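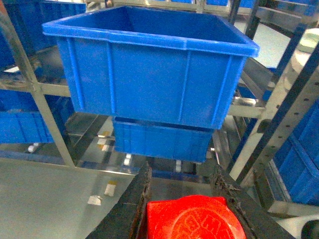
Plates and crates: how many runs is enough?

melis_bench wrote:
Evening all. We're collecting grasp examples for the Dultari arm, wrist camera only, and I've got 300 plate runs saved with another 200 to go. Do you lot keep the shelving in view, or screen it off?

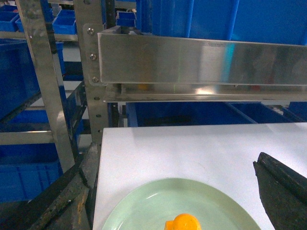 Mint plate, orange piece on it, shelves behind

totelow_tim replied:
Lovely to see! I'd screen it, I'm afraid. Ours at Stadness learnt the blue bins better than the plates, bless it.

oldgripper replied:
Sorry Tim, can't agree with you there. Leave the clutter in and move the plate about more, and do swap colours while you're at it.
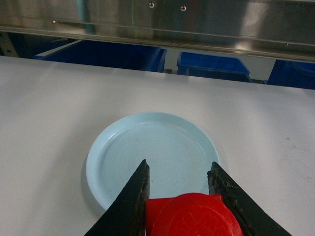
I'd sooner have 400 varied runs than 1217 tidy ones, and I've sat through both (with a lot of tea).

melis_bench wrote:
Thank you both, clutter stays for now then!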